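Sornbridge releases Lavix 2 planning software for multi-fingered hands

June 2023

Sornbridge has released version 2 of Lavix, its motion and grasp planning software for robot arms fitted with multi-fingered hands. The release replaces the planner used in earlier versions and adds a separate tool, Flisura, for checking recorded runs after the work is done.

Lavix takes a camera view from the head of the robot, finds the items it has been told to look for, and plans both the path of the arm and the closing of the fingers. Earlier versions did these as two steps. The arm path was fixed first and the hand was then fitted to whatever wrist position resulted. With thick items this was seldom a problem. With cards, envelopes and other thin stock it often left the fingers with no room between the item and the table.

In version 2 both parts are solved together. The planner starts from the finger contacts and works back to the shoulder, and drops any path that would bring the wrist or its cabling too close to the work surface. A new plan is produced every 50 milliseconds while the arm is moving, so an item that has been nudged or turned can still be picked up without a restart.

"Thin flat things were the most common cause of a failed pick in our own logs," said Botond Kelemen, who leads the planning group at Sornbridge. "The detection was usually right. The hand arrived at a wrist angle it could do nothing with, and the old planner had no means of going back to change it."

The perception module has also been revised. It now treats a divided box or tray as a set of separate places, each of which can be marked as free, occupied or unknown. Users may give a rule for each place or for a whole row. Where a compartment is hidden from the camera by its own front wall, the module reports it as unknown and asks the planner for a second view. Version 1 reported such places as free.

Lavix 2 was tested against Bozsik, the company's internal set of table-top tasks, which now holds 802 recorded trials. The set includes handling printed cards, sorting soft goods such as rolled cloths into compartments, and working at a table where people are also seated and may reach across it. The trials are run on an ordinary table with the usual clutter left in place – laptops, cables, phones and hand-held controllers – and the software is given no map of these beforehand.

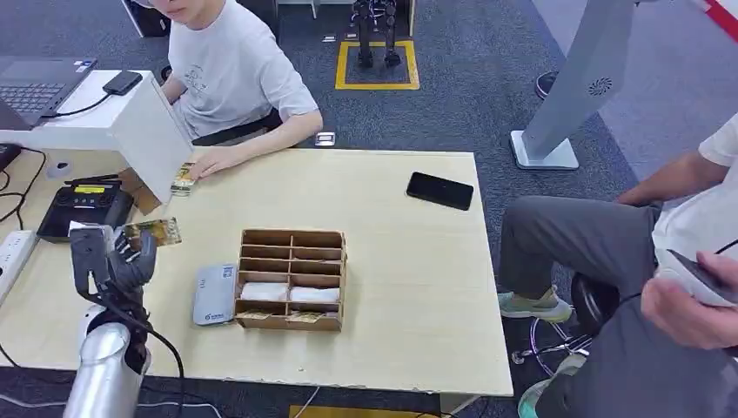
Flisura reads the log files written by Lavix and lines up the camera view, the joint positions and the planner's decisions on a single time line. A user can stop at any point, see which plans were turned down, and read the reason for each. Logs from version 1 can be opened, though they do not hold the rejected plans.

The control interface is unchanged. Existing task files will load in version 2, but those that set a fixed wrist angle should be edited, as the setting now overrides the joint solver and brings back the earlier behaviour. A script that finds these lines is supplied with the installer.

Lavix 2 is available now to holders of a current licence. Flisura is included at no further charge. Support for version 1 will end in January, after which fixes will be made to version 2 only.

Technical questions should be sent to the Sornbridge support desk through the customer portal.

Related items
Lavix 2: release notes and known faults
Editing task files with fixed wrist angles
Flisura: reading the time line
How the Bozsik trials are recorded
End of support for Lavix 1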